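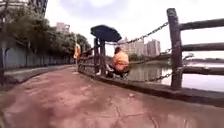
Open day talk — Skenard path robot, riverside demo
Notes, keep to 22 min, questions after

Start
Hello, thanks to Iwona Zalewska for the invite. Say who I am, quick. Ask for hands: who has walked next to a robot outdoors? Leave a pause, dont fill it.

Why a river path
Indoor demos are easy. Flat floor, good light, walls where the map says. Out by the water you get cracked concrete, dusty patches, tree shade, a curb. Railing with chains hanging between posts. Chains are the hard bit — thin, sagging, lots of air in between. Laser hits a link, then misses, then hits. Robot thinks: gap. It isn't a gap, it's a river.

People too. Someone crouched low by the railing is a different shape from someone walking. Add an open umbrella and the outline is mostly umbrella. Slow down, go wide, don't stop dead in the middle of the path. Say this slowly, it's the main point of the talk.

What we showed
Three runs in the morning, September, visitors from Konmont and the Skindumthorpe parks office. Run one, follow the curb. Run two, pass a standing person. Run three, pass a person sitting low. Ryszard Pawlak had the stop button the whole time. Mention he used it twice, once for a bicycle and once for a dog lead. Laugh here maybe.

2000 m of path driven in total, nearly 200 m of that by hand. Be straight about the by hand part, someone always asks.

Cracks
Old software slowed for every dark patch. Worn concrete looked like a hole to it. Nuanchan Chaimongkol changed the ground check, now it wants a height change as well as a color change. Much smoother ride. Still shy about leaves.

What went wrong
Glare off the water, pale sky, pale river, camera lost the far edge. Laser carried it. Battery fine. Radio bad under the trees — lost the tablet for 2 minutes, robot parked itself like it should. Visitors thought that was planned. Tell them it wasnt.

Questions we got
Does it work at night? Not tried.
What about rain? Short showers only.
Who is liable? Pass to Edmund Głowacki, he has teh insurance letter.
Can it go around anglers with gear spread out? Sometimes. Rods are worse than chains.

Next
Akpalu are lending us a second laser, mounted low. Same path again in spring, longer runs. Sign-up sheet is by the door, Rupert Zwahlen has pens.

Water, then questions. Repeat each one into the mic.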